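Ticket 313
Subject: Gearbox on No. 5 conveyor running hot, oil dark at sight glass
Site: Lokusow plant, packing hall
Opened by: Arwel Foulkes, maintenance
Opened: 2025-11-09
Priority: Normal
Status: Closed

Problem as reported

The gearbox on the No. 5 conveyor is hot to the touch after a normal shift. The oil in the sight glass has gone from amber to dark brown since the last change in October. There is a light film on the outside of the housing near the output shaft. No unusual noise. The other conveyors on the line use the same gearbox and the same oil and look fine.

First reply from support

Please send the following:
Oil grade and brand now in the unit
Oil level with the gearbox stopped
Breather condition
Any change in load or belt speed since October
A sample from the drain port, taken while the oil is still warm

Do not top up before you take the sample.

Reply from site

Oil is the Gendberg synthetic gear oil, food grade, same as the rest of the line. Level is above the upper mark on the glass with the unit stopped. No change to belt speed. Load is the same product mix as before.

I took the breather out. It was caked with flour dust and washdown residue and I could not blow air through it. I fitted a spare from stores and put the old one in a bag in case you want it. Sample went out with the afternoon courier.

Support

The high level and the blocked breather could account for both the heat and the film at the shaft. Too much oil gets churned by the gears and makes heat. With the breather blocked, pressure builds in the housing and pushes oil past the seal. Drain down to the middle of the glass with the gearbox stopped and the oil settled. Wipe the shaft area clean so you can tell if the film comes back. Leave the seal alone for now.

Can you also confirm who filled the unit in October and from which container?

Reply from site

Drained to the middle of the glass. Shaft area wiped down.

The October fill was done by the contractor, Edwards. Their sheet says the oil came from our store, but it gives no batch number. The store has the food grade drum and a drum of ordinary mineral gear oil for the yard equipment. Both are grade 220. They have separate transfer cans, but the label on one can has worn off.
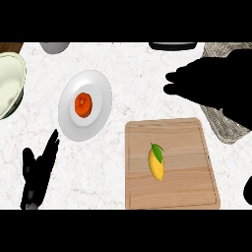
Food side: tomato on a plate, marble countertop.

Support

Thanks. The can is a concern. Please take it out of use until the lab result is back. If mineral oil went into the unit, the gearbox itself will probably be unharmed, but the fill would no longer count as food grade and your quality people need to know. We suggest they decide whether the conveyor runs in the meantime.

Reply from site

Quality has stopped No. 5 and moved product to the next line. Unmarked can is locked in the cage.

Lab result

Viscosity slightly below grade. Base oil does not match the reference for the Gendberg product. Additives match a mineral gear oil. Water is 600 ppm. Wear metals low.

Support

The result points to a mixed fill. Drain the unit warm, flush with fresh food grade oil, run for 50 minutes with no load, drain again and refill to the middle of the glass. Send a second sample after the refill.

Reply from site

Flush and refill done. Second sample came back as a match. Housing is warm but I can keep my hand on it. No film at the shaft. Quality has released the conveyor.

New cans ordered with molded color tags. Oil store check added to the Risemine job list, with a batch number field the contractor has to fill in. Old can scrapped.

Closed by support at site's request. Reopen under the same number if the film returns.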